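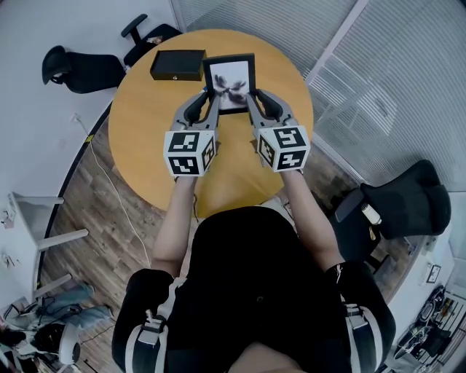 Demonstrator with two hand-held grippers, picture frame, round table.

Home | Projects | Data | Work and People | Contact

Print this page | E-mail this page

Reading time: 6 minutes

NILADER: README AND DATA CARD

Nilader is a collection of 791 recordings of people who handle small household goods with two hand-held grippers. It was made by Faden, which repacks returned goods for online shops. The recordings are used to train Honorato, the two-armed packing station in our returns hall. This file tells what is in the collection, how it was made, and what changed for the employees who made it. The last part is longer than is usual in a data card. Our works council asked for it, and we agree with them.

1. Background

Every month the returns hall receives 3000 parcels. Before Honorato, all of them were opened, checked, cleaned and repacked by hand. The heavy part of the work is not the weight of one item. It is the same movement of the wrist and shoulder for a whole shift, and two of our colleagues moved to other departments for this reason.

The management first proposed to buy a finished system. The employees in the hall said that a finished system will not know how a frame must be held so the glass does not get fingerprints, or that the lid of a box can open when you lift it only from the top. It was then agreed that the people of the hall would make the demonstrations themselves, in paid time, and that they would have a word in how the station is used.

2. Who made the recordings

Thirteen employees of the returns hall took part. All of them had at least one year of experience in repacking. Participation was voluntary, and four persons who were asked said no. They did not have to give a reason and their shifts were not changed.

A demonstrator works for 40 minutes and then has a break of 20 minutes. In the beginning we had no fixed breaks. The demonstrators told us that their forearms became tired sooner than in normal work, as the grippers must be held also when nothing is gripped. The break rule was introduced in the second week, and the recordings of the first week are marked "early" in the index.

3. The task

The task in each recording belongs to one of these groups:

- lift a flat item from two sides and hold it upright
- turn a flat item so that the front side faces the worker
- open or close a box with a lid
- put one item beside another without touching it
- hand over an item from the left gripper to the right gripper

The items are picture frames, small storage boxes, soft fabric goods and some kitchen articles. Glass was removed from the frames before recording. If you want to train on glass, please know that the friction is different and that our own results with glass were weaker.

The person sits or stands and works with both grippers at the same time. The grippers carry square markers with black and white patterns, and their position is calculated from these markers. There is one camera view from the head and one from each gripper. The three views of a recording have a common clock.
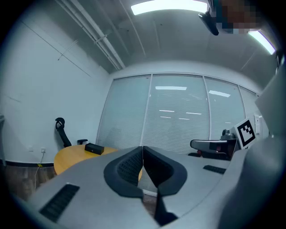

Does the station decide how fast the people in the hall must work?
The hall team leader sets the speed at the beginning of each shift, and any worker at the line can lower it with the button on the table. Only the team leader can raise it again.

4. How the work is now

Honorato does the lifting and turning of flat items and puts them in the inner box. A person opens the parcel, decides if the item can be sold again, cleans it, and does the last check before closing. These decisions stay with a person. This is written in the agreement between Faden and the works council, and it is valid also if the station becomes better later.

In the first month the people at the line had more stress than before, and we want to say this clearly. The station stopped often, and when it stopped there was a pile behind it. Workers had to do their own task and also help the machine. We made two changes. There is now one person per shift who is responsible only for the station, and the parcels wait in a buffer of 13 places, so a short stop does not press on anybody.

The station person is a new job. It is paid one grade higher. Six colleagues from the hall were trained for it, and all of them had been demonstrators. We did not expect this connection, but it is easy to understand: when a person has learned to pick up a frame with two simple jaws, she sees quickly why the station lets it slip. One of them described it as seeing her own mistake played back to her.

No position was removed in the hall. Two positions which became free when people retired were not filled again, and the works council counts this as a loss. The management does not count it so. Both opinions are in the yearly report.

5. Privacy and rights of the demonstrators

Faces are made unrecognizable by blurring before a recording leaves the recording computer. This is done by Dullent, our internal tool, and afterwards a person looks at the result. Sound is not recorded.

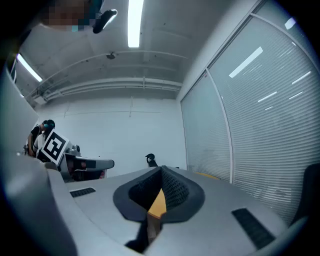 A recording can also show a colleague who is waiting or helping, so the same rule is used for everybody who comes in the view and not only for the person with the grippers. Names are not stored. Each demonstrator has a code, and the list of codes is kept by the works council and not by the technical team.

The recordings may not be used to measure the performance of an employee. It is not permitted to compare the time of one demonstrator with the time of another, also not for a bonus. Who receives a copy of Nilader must sign this point. A demonstrator can ask for removal of his or her recordings until the end of July, and after this date for all later versions.

6. Contents of the folder

index.csv: one line per recording, with task group, item group, demonstrator code and result
head/: video from the head view
left/ and right/: video from the grippers
pose/: position of the grippers and opening of the jaws
notes/: free text of the demonstrators, in their own words

Please read the notes. Many of them are short ("too near to my body", "frame turned, I started again"), but they helped us more than the error statistics. In 700 recordings the task was finished as planned. The others contain a drop, a second try or an interruption. They are kept in the collection on purpose, with the value "not finished" or "second try" in the result column.

7. Known limits

All recordings were made in office rooms with ceiling light. The returns hall has daylight from one side, and in the morning the station made more errors until we put a screen there.

Most demonstrators are right-handed. In the handover group, the direction from right to left is missing completely. We plan to record it.

The head view moves when the demonstrator looks away. For a few seconds the hands can be outside of the view. Please use the gripper views for these parts.

The marker is sometimes covered by the item or by the other gripper. In pose/ the missing values are left empty and are not filled in by calculation.

The collection shows careful work by people who had time. It does not show how somebody works at the end of a shift. If you plan a station from this data, do not take the speed in the recordings as a norm for persons.

8. Version notes

1.0: first version, internal
1.1: early recordings marked, two broken files replaced
1.2: notes translated to English, spelling not corrected

9. Contact and corrections

Questions about the data go to the technical team at Faden. Questions about the agreement, or about sections 4 and 5, go to the works council. There is an open hour in the returns hall every Wednesday at 2 p.m., where employees can try the grippers and see the station with the covers open. Corrections to this file are welcome, also corrections of the language.

Print this page | E-mail this page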